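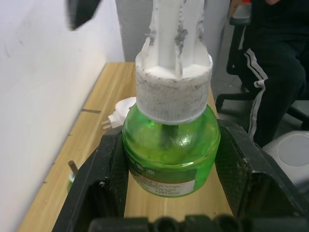

Hayley Ellwood wrote in to tell me that plug-in mosquito repellents are the only reason she sleeps at all between May and the first frost, and that I should try a week without one before running them down again. Fair enough. I have tried it. I got bitten.

My complaint is smaller than she thinks. We plug in a green bottle of liquid, screwed up into a little white heater, and then we forget it for a season. Look at the grime on one of these things. Dust in the ribs of the cap, gray streaks down the plug. I wouldn't keep a toothbrush in that state, yet this sits by the bed warming something into the air I breathe for 8 hours.

And do they work as well as people claim? Trevor Sowerby swears by his, but he also has screens on every window and sleeps with a fan on. I suspect the fan. Take away the screens and let's see how he feels about his bottle in August.

Then there's the spare. Every house I know has a second heater lying around, prongs out, kept in case the first one quits. Mine has been in a drawer for 5 years.

I'm not telling anybody to throw theirs away. Wipe it down -- unplugged, please -- and read the label while you have it in your hand. Then price a window screen. Mine cost nine dollars, and Hayley is welcome to borrow the staple gun.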